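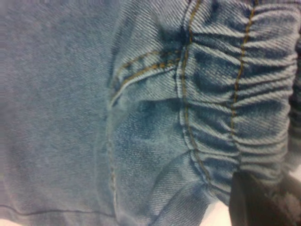 I finally went through my denim in November. It had been sitting in two piles on the closet shelf since summer, and the bottom ones never got worn.

The light blue pieces went first. Most of mine are old and pretty faded, and I like them better that way. Anything with elastic gets folded differently now. I used to fold it in half at the waist, and the gathers made the whole stack lean. Letay Abera told me to lay it flat, smooth out the plain part by hand, leave the gathered part alone and fold toward it. It takes a little longer but the stack stays up.

I kept the jeans I bought in Dovstead, even though one pocket needs fixing. I have some tan thread left over that should be close enough. Two others are going to Sigrún, who wants the fabric for a bag.

The shelf is half clear. Sweaters are next, and I haven't decided if they go in there or stay in the dresser.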